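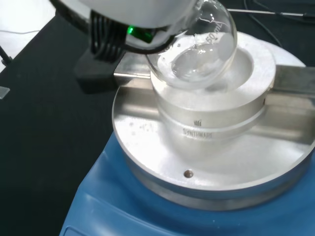

A 50 mL round-bottom flask with clear liquid in the bulb.

Milk Label Bill Clears Committee, Hormones and All

March 11, 2024

A state bill that would tell dairies how large the words on a milk carton have to be made it out of the agriculture committee last night, after testimony that ran longer than most milkings.

The measure deals with the phrase "from cows not treated with added growth hormone." Under the bill, any carton carrying that claim would also have to carry a second sentence saying that no significant difference has been found in the milk of treated and untreated cows. The second sentence would have to be printed in type at least as large as the first, on the same panel, in the same color. Lawmakers spent close to an hour on the color.

Gristora Dairy, a co-op that bottles for grocery chains in the northern half of the state, opposes the bill. Its spokeswoman, Liesbeth Vandenberghe, told the committee that the co-op's members quit using the hormone years ago and would like to go on saying so without having to argue with themselves on the front of the jug.

"We aren't saying anything bad about anyone's milk," Vandenberghe said. "We're telling people what we did. Now the state wants us to add a paragraph telling them not to care."

Trider Farms, which milks 2,373 cows at its home site, is on the other side. Its written statement called the absence claims "marketing by raised eyebrow" and said shoppers are being charged extra for a worry the label itself put in their heads. The company did not say whether it uses the hormone. It was asked twice. 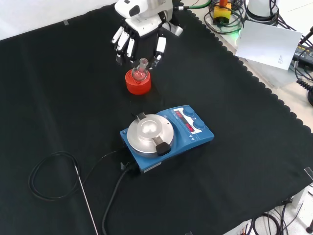
The bill also sets aside money for testing, a section that drew almost no comment and may turn out to matter more than the type size. It would pay for up to 400 samples a year, pulled from store shelves and checked for antibiotic residue and butterfat. Hormone testing is left out, as there is no routine test that would settle the question the labels raise. So the lab work in the bill would go toward everything on the carton except the sentence everyone came to fight about. Sumathi Pisharody, a food chemist who testified for neither side, pointed this out politely. She was thanked for her time.

Smaller dairies seem mostly worried about the printing bill. Jaten Creamery, with 19 employees and a glass bottle it has used since it opened, told the committee that its label is painted on and has no room left unless the cow comes off. An amendment exempting painted bottles passed on a voice vote. The cow stays, at least until the full House has had a look.

A second amendment, from Rep. Nakajima, would have put off the effective date until stocks of printed cartons run out. It failed by one vote. Dairies would instead get six months after signing, and any leftover cartons would need a sticker. The sticker would have its own type size, to be set later by rule.

The final vote was 10 to 6. The bill goes next to the House floor, where debate is expected before the end of the month. A Senate version has the same two sentences in the opposite order, and its sponsor says he won't budge on that.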